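Re: [brodis-data] walking segments in the folding set
Friday, July 8, 2022

> Do we keep the walking parts, or cut to the first grasp?
> Ketsara

Keep them, jaws closed, tagged "transit".

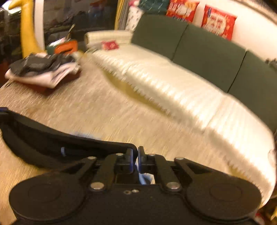
Wayne Gosling
Data lead, Brodis

Blur over the floor is fine in transit. Drop an episode only if tracking is lost for more than 2 seconds.

For two-gripper grasps on dark fabric, label left and right separately.
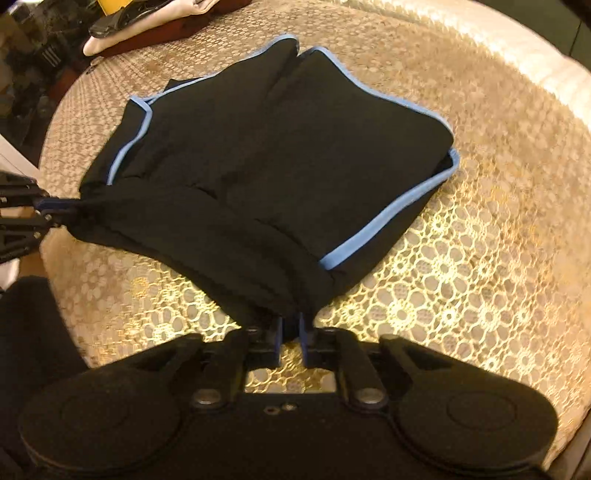

Start the "fold" tag once both jaws are closed on the cloth. Batch 22 has it too early in 7 episodes; Dae-han is redoing those.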